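Gridamen Floor Objects, data card

Maintained by Khalil Nseir and Kwan-ho Chu. Last edit: April 9, 2024.

Gridamen is a set of simulated indoor views for testing the perception and planning modules of the Prurnska stack. The set has 1297 rendered views in 17 room layouts. The main target class is garbage_bag. The planner must receive a position on the floor and a direction to the knot, so the label needs both.
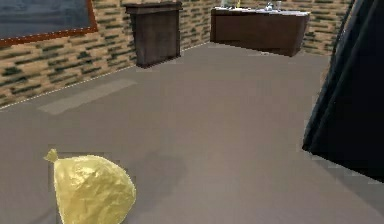

Labels are stored in one JSON file per layout. The field "knot" is a point, and "base" is a polygon on the floor. If the bag is cropped by the image border, we set "truncated" to true and we keep the polygon only for the visible part. Shadows are never included in the polygon. The old segmentation model from December made this mistake often, mostly with striped shadows. 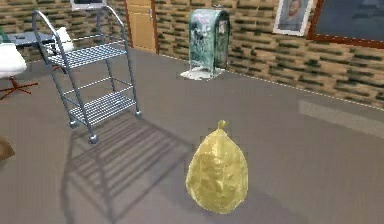
Tied yellow bag on open floor, with wire cart and its grid shadow.

To load one layout:

python load_layout.py --layout 6 --class garbage_bag

Known problems

Textures of the brick wall repeat, so please do not use the wall for localization tests. Depth is exported only up to 100 meters, and bigger values are written as zero. Please send corrections of labels to Kwan-ho, together with the layout number.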